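Serkby Shared Workshop
Progress report to the Skillico Community Equipment Fund
Project: Tabletop sorting arm
Prepared by Judite Meireles, project lead
27/02/2020

1. Purpose of this report

This report covers the second stage of the project, from the delivery of parts in January to the present. It sets out the work completed, the matters outstanding and the use of funds against the approved budget.

2. Work completed

The arm has been assembled and bolted to the bench in the rear bay. Mafalda Frade and Arnaldo Baptista carried out the mechanical work over 12 evening sessions. The shoulder joint was stripped and rebuilt after the first assembly showed play in the bearing, and has been checked at each session since. The white bench top requested in the original application was fitted before the arm was installed.

Wiring to the gripper is complete. The cable to the module on the forearm has been left long for now so that the arm can reach the full width of the bench. A permanent cable route will be settled once the working positions are fixed.

Control software was written by Dewanti Yeoh. Members can now move the arm by hand controller or run a stored sequence. Colour recognition is at an early stage and has been tried under the workshop's own lighting only.

3. Current trials

Trials use plain cubes in red, green and blue. The task is to pick up a cube of a named colour and set it down at a marked position elsewhere on the bench. Stored sequences perform reliably when the cubes are placed squarely. Performance falls off when a cube is turned at an angle, and the approach of the fingers is being adjusted accordingly. 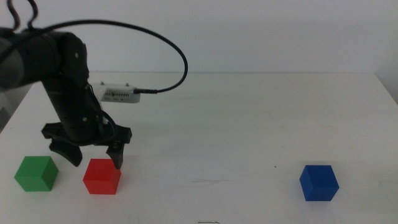 Will the arm be ready for member use by the end of the grant period?
Supervised use is expected within the period, and unsupervised use will wait until the emergency stop has been inspected and signed off.

4. Outstanding matters

The emergency stop switch supplied by Simões was the wrong rating and has been returned. The replacement is on order. Until it is fitted, the arm is run only with two trained members present, one of whom stays at the power switch.

Three members have completed the induction. Sanaa Tahiri is revising the written guide following their comments, chiefly on the start-up section.

5. Budget

Spending remains within the approved amount. Savings on fasteners and brackets were put toward a spare set of gripper fingers. No further funds are requested at this stage. Receipts are held at the workshop office and copies will be attached to the final report.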